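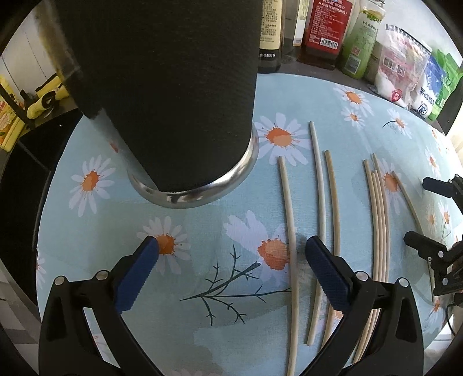

3.2 Collecting the kitchen demonstrations

Working papers > Handling studies > Learning from people
Print this page | E-mail this page
Dikley group, 5/30/25

It is often claimed that hand-held grippers make demonstrations cheap. We set out to collect a modest set for the Butavier policy and came away less sure. A person who squeezes a gripper in each fist can certainly produce recordings quickly. Whether those recordings contain what a learner needs is another matter, and the published reports we have read seldom say how many takes they threw away.

Our collection had 2,613 takes in all, made at the Wasent and Åberg sites with the same pair of grippers. We discarded 182 for faults in tracking and a further 229 in which the operator had plainly changed their mind part way through. The second group worries us more. A take with bad tracking can be caught by a script, but hesitation looks like ordinary motion until somebody watches it, and two people watching the same take did not always agree.

The utensil task is a fair test of these doubts. It uses a tall black holder, a patterned tablecloth and a number of thin wooden sticks, with bottles and packets left along the back of the counter. Figure 2 gives one moment from it, with the holder tilted, a bundle of sticks showing at its open end and two wooden pieces lying on the cloth.
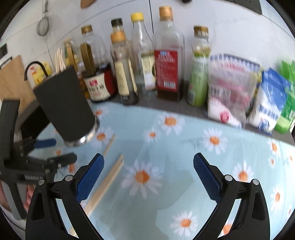
Figure 2. Utensil task, with the holder on its side of the work area tilted and the nearer gripper open.

Should the takes in which the operator hesitated be kept for training? We think they should be left out of the main set and stored separately. A learner that copies motion has no means of telling a pause for thought from a pause the task requires, and in a small trial the policy trained with them stopped in places where stopping served no purpose. That trial was too small to settle the question, and we would not be surprised if a larger model coped better.

There is a second difficulty, which we noticed late. Operators improve. By the end of a session they move with a confidence that was missing at the start, and they also settle into one way of doing the job. The later takes are smoother and more alike. Smoothness is usually counted as quality, but a set made up only of practised takes says little about recovering from a poor grasp — and poor grasps are what the robot produces in its first attempts. We kept the early takes for this reason and gave them the same weight as the rest, a choice we cannot defend with numbers.

We also doubt that a busy background does as much for general use as is sometimes said. Bottles and bags that stay in one place for a whole session can be learned as landmarks. A second round, planned for June, will move them between takes.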